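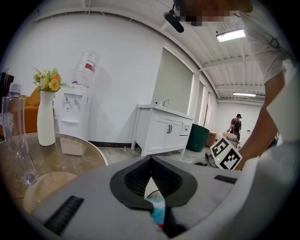 Vacancies / Technical / Tustthorpe site

Gripper bench technician – hand-held units

Full time, Tustthorpe. Start in May if we can manage it, sooner if you're free. Reports to Perrine Mallet.

Short version: we have a lot of hand-held grippers and not enough hands keeping them right. Operators carry them all day, close them on things, put them down too hard, pick them up again. Pads wear. Marker blocks get knocked. Someone has to put it all back to how it was and write down what they did. That someone is you.

What you'd be looking after

The Nekano units, every one in use at Tustthorpe plus the spares shelf. Black ribbed finger pads, grey body, marker block mounted next to it. Simple to look at, fussy to set up. The two pads have to meet square along the whole edge or the opening reading drifts and a day's recordings go in the bin. We had 113 sessions thrown out last year for that one fault. Don't want another year like it.

A normal day

In for 7.30. Units off charge, wipe the pads and the lenses, close each one on the feeler strip and check for a gap. Log it. Operators start at 8.15 and take the units from your bench, so the log needs to be finished by then.

After that it's repairs. Pad swaps mostly – every 500 hours on the counter, or when the ribs have gone smooth, whichever comes first. Grip strips peel at the corners and want re-glueing. Springs. Cable strain relief, which is a weak spot on the older ones. Marker blocks: if a print is scuffed or a face is lifting, replace the whole block and redo the calibration, no sticking it back down and hoping.

Expect to be called over mid-session too. Operators wear a headset, so they will ask for you out loud with both hands busy. Look at the unit, fix it or swap it, get out of the way. Under five minutes is good going.

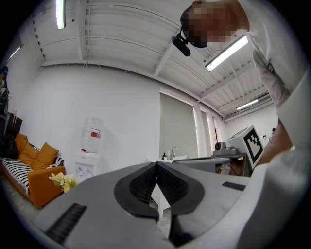
Do I need to have worked on robots before?

Not at all. If you've repaired bikes, cameras, sewing machines, dental kit, anything small with screws that go missing, you can learn this. Marwan Fakhoury came to us from coffee machines and he'll be training you for the first six weeks.

What we do need

Steady hands and patience with small fixings (M2 and M2.5, threadlock on most of them)
Able to follow a torque figure and not go by feel
Tidy notes. Others read them at six in the morning
OK on your feet, some lifting of flight cases
Basic soldering. We'll test you on it, nothing horrible

Nice to have: any 3D printing, any time spent on the Juška arms over at Clellcombe. You'd cover there one week in eight while their tech is off, travel paid, so a driving licence helps but its not essential.

Pay and hours

640 a week before tax, paid weekly for the first three months then monthly. 7.30 to 4, half hour lunch, paid. Overtime when a batch of new units lands, time and a quarter. Tools supplied. Bring your own tweezers if your particular about them, most of us are.

How to apply

Send a page about things you have fixed, and one you couldn't. CV if you have one handy. Mark it ref 1723 and address it to Perrine Mallet at the Tustthorpe office. We're reading them as they come in and will close the ad once the bench is filled, so don't sit on it.

Trial is a paid half day: strip one unit, fit new pads, reassemble, pass the gap check. Marwan will be there to ask. Travel to the trial refunded, keep the ticket.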